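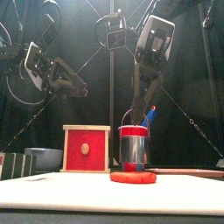
A small metal container and a red box on the table.

How to sort out a drawer of odd screws

Every house has the drawer. Mine had followed me from Skudley in a biscuit tin, gathering picture hooks as it went.

1. Tip the lot on to an old towel. A bare table is fine if you enjoy crawling.

2. Throw out anything rusty, bent or chewed at the head. You will want to keep the bent ones. Don't.

3. Split what's left into wood screws, machine screws and mysteries. Machine screws have the same thickness all the way down; wood screws taper to a point.

4. Sort each pile by length. I stop at 8 sizes – beyond that it becomes a hobby.

5. Put each size in its own tub and label the side as well as the lid, as lids wander.

6. Give the mysteries one tub and until April. Anything unclaimed by then goes for scrap, apart from the flat-pack keys, which will outlive us all.

Allow about 2 hours, or an evening if the radio is good.

Related
Freeing a stuck drawer
What to keep in a Hutska tool roll
Wall plugs: which colour goes where
Oiling a squeaky hinge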